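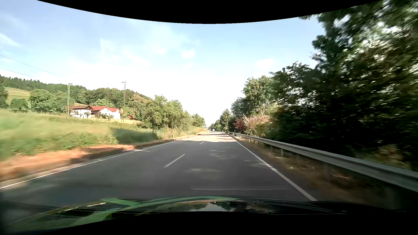

The road maintenance session opened at 4:15 p.m. with Þórarinn Vigfúsdóttir in the chair. The minutes of the January session were approved as circulated. Members took up the shaded section of the Botlow road first. The verge on the left is bare earth, with the grass beginning only on the embankment above it, and the session agreed to reseed it in spring. Murín quoted 3000 for the work, seed included. The quote was accepted.

Item 2. Guardrails and edge markings

The road office reported on the open section past the houses. The rail is to be checked at every post and the results entered in the Revine register. A resident's letter asking for a longer panelled barrier was read and noted - a written reply will be sent.

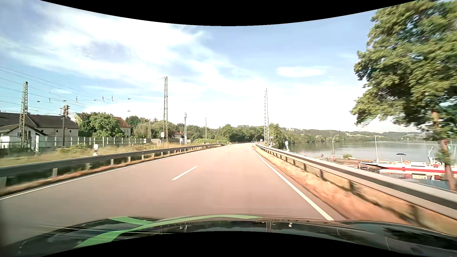 Item 2: Guardrail and roadside delineator, open section.

Item 3. Tree cover

Members discussed the alternating bands of sun and shade on the straight. It was proposed that 190 meters be trimmed on both sides. Two members asked that the work wait until after nesting season, and the motion was carried with that change. The use of headlights by day will be raised in the next newsletter.
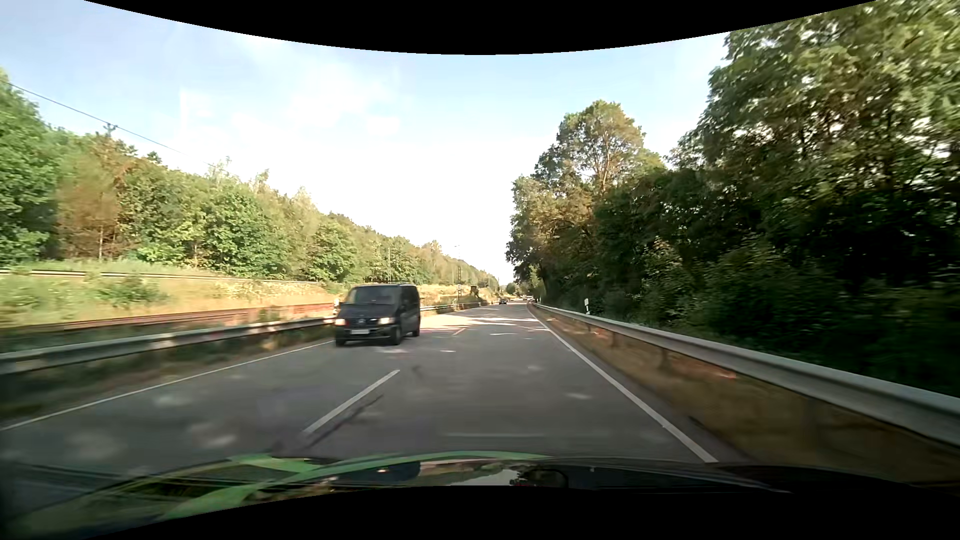 Item 3: Straight section between the guardrails, with oncoming van.

Item 4. Temporary beacons

Cakent submitted its layout for the bend. The chair asked that the spacing be kept at 15 meters and that the bases be inspected weekly.

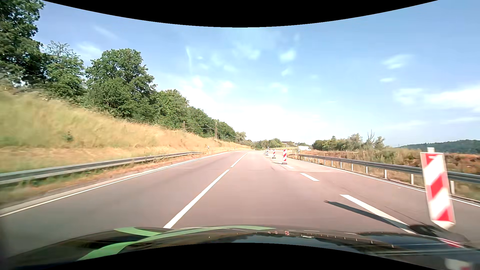
Cakent will also supply a revised drawing, sheet 68, before the next session. The existing lane markings are to remain until the drawing is approved. No other business was raised, and the session closed at 5:40 p.m.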